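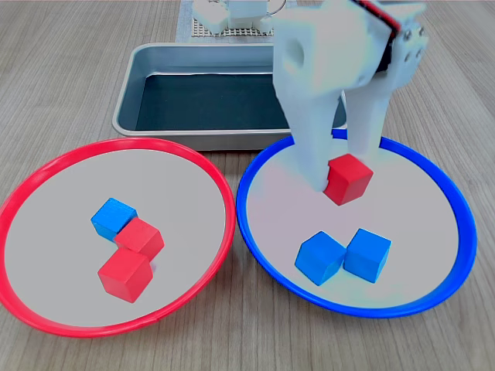
Gremix 색깔 분류 키트, 동아리에서 한 학기 써 본 후기

저희 동아리 이름은 Setbridge입니다. 대학 로봇 동아리치고는 작은 편인데, 올해 Vesthorpe 학생 대회의 분류 부문에 나가기로 하면서 교구를 새로 들였어요. 그게 Gremix 키트입니다. 빨간 큐브와 파란 큐브, 테두리 색이 다른 둥근 접시 두 개, 금속 트레이까지 한 상자에 들어 있습니다. 별것 아닌 구성 같죠? 그런데 이게 정말 재미있습니다!

제일 마음에 든 건 큐브예요. 나무로 만들어서 손에 쥐는 느낌이 좋고, 하얀 그리퍼의 긴 손가락 두 개 사이에 딱 들어갑니다. 비스듬히 놓인 큐브를 집는 연습이 특히 도움이 됐어요. 접시 안에서 큐브끼리 모서리를 맞대고 있으면 난이도가 확 올라가거든요(처음엔 다들 옆 큐브를 같이 밀어 버렸습니다). 접시는 테두리만 색이 있고 안쪽은 밝은색이라 큐브 색이 또렷하게 보입니다. 색 인식 코드를 처음 짜는 신입생에게는 이 점이 꽤 고맙습니다.

집기 시도는 한 학기 동안 941번 기록했고, 마지막 달 성공률은 93퍼센트까지 올라왔습니다. 첫 주에는 50퍼센트도 안 됐으니 다들 소리 지를 만했죠. 기록은 Pirzada라는 동아리 자체 프로그램으로 했는데, 이건 나중에 따로 글을 쓸게요.

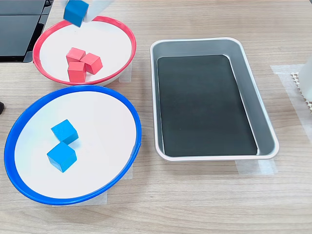 글·사진 | Setbridge 교구 담당
분류: 사용 후기 > 로봇 교구

배치 이야기를 조금 더 해 볼게요. 키트에 권장 배치도가 있긴 한데 저희는 책상에 맞춰 접시 두 개를 나란히 두고 트레이를 그 옆에 붙이는 식으로 씁니다. 자리 표시는 반투명 테이프면 충분해요. 접시가 손가락 한 마디만 밀려도 결과가 달라지니 이건 꼭 해 두시길! 트레이 바닥에 깐 검은 매트도 추천합니다. 금속이 그대로 드러나 있으면 반사 때문에 색 인식이 흔들릴 때가 있었어요.

아쉬운 점도 있습니다. 설명서가 너무 얇아서 그리퍼 간격을 맞추는 부분은 저희끼리 한참 헤맸고, 여분 큐브를 낱개로 팔지 않습니다. 접시 테두리가 반질반질해서 조명 위치에 따라 빛이 맺히는 것도 신경 쓰였고요. 대회 채점표에는 시간 점수도 있어서 요즘은 접시에서 접시로 옮기는 경로를 줄이는 데 매달리고 있습니다.

그래도 690쪽이 넘는 이론 교재를 펴기 전에 이 키트부터 만져 보라고 권하고 싶어요. 11월 예선이 끝나면 색을 하나 더 늘려 볼 생각인데, 초록 큐브는 직접 칠해서 쓰려고 합니다. 칠이 잘 먹는지는 댓글로 남길게요.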